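## Cocinita de mesa Rurinora (ref. 2234)

¡Por fin puedo enseñaros la cocinita completa! Llevo desde diciembre probando combinaciones y esta es la que más me gusta, porque se monta en 2 minutos encima de cualquier mesa y da para una tarde entera de comiditas (y de brunch, que en mi casa se sirve a las 6 de la tarde).

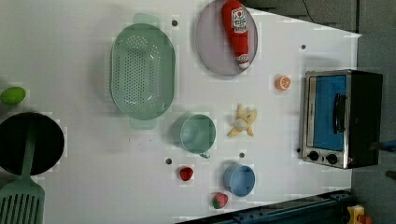
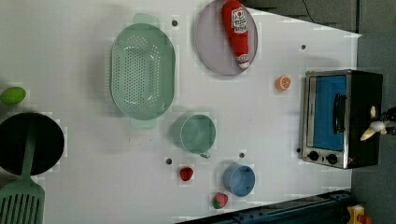 Hornito, escurridor y kétchup sobre la mesa blanca; debajo, el plátano con su pegatina azul.
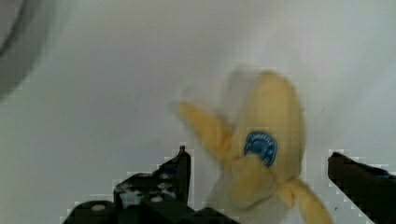

El horno es mi debilidad, lo confieso: esa puerta azul tan viva con el frontal plateado me alegra el rincón. El escurridor verde es grandote, con un asa plana en cada punta, y yo lo uso también para guardar la fruta cuando se acaba el juego. ¿Y el bote de kétchup de peluche? Pues va con todo, hasta con las fresas, según mis clientes más pequeños.

Preparo cada pedido yo misma en el taller de Pedton, así que si preferís otro color de plato o de taza, escribidme antes de comprar y miro qué me queda. La comida de juguete también se vende suelta, en bolsita Bezerra.

**Limpieza:** paño húmedo para el menaje; el kétchup, a mano y con agua fría.

**Envíos:** salgo a correos por la mañana. En Kodthorpe podéis recogerlo en la tienda sin gastos.

**Cambios:** 20 días, con la caja original.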